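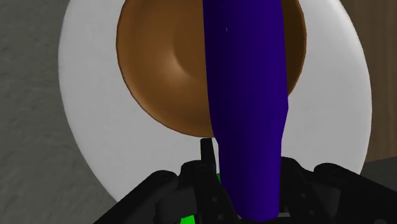

Wrist view, sim. Brown bowl on the plate, purple thing between us and it.

pimell_dan
Right, the bathroom set is coming along! 196 demos in the folder as of this morning, all teleoperated in sim, and I'm having far too much fun. Same job every time: pick up the dark blue object, put it in the brown bowl, back off. I want to get to 2,237 before I train the big one (it matches my kitchen set, so I can compare them properly).

Jummai Ajayi
Love this. Are you saving the wrist view on its own or both? In yours the purple thing hides a good half of the bowl, so the policy would be guessing where the middle is.

pimell_dan
Both! Same moment stamps, two folders. Room view for anyone curious:

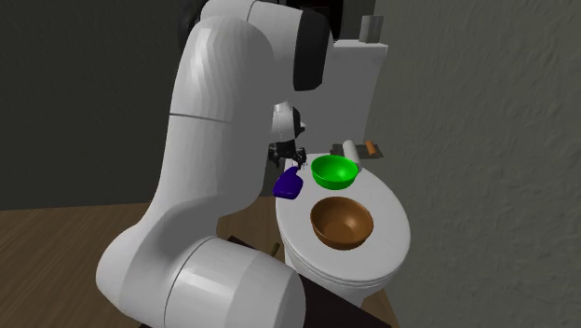
Room view. Arm over the closed lid, both bowls out, grey cup up on the tank.

clutent
Nice setup, but I'd stop at 60 and train something small first. I did a huge batch on Balogun before I checked anything and my gripper offset was wrong in every single one.

Jummai Ajayi
Disagree a bit. 60 is fine for finding bugs, but with two bowls on the lid it'll just learn "go to the bowl on that side". You need the brown and green swapped, and plenty of it.

clutent
Swap them in the 60 then. Small doesn't have to mean all the same.

pimell_dan
Hmm, fair, I've been lazy with the swaps. I do shuffle the start pose of the arm, though.

astier_fan
Please keep your fumbles as well! Drop it, go back, pick it up again. Mine got so much better at recovering once I stopped binning those.

clutent
Only if they're tagged. Untagged fumbles teach fumbling.

pimell_dan
Tagging them from tonight, and I'll do a small run with 60 swapped ones before carrying on. Back in May I'd never even moved a sim arm, so thanks, all of you. Will post the curves in here.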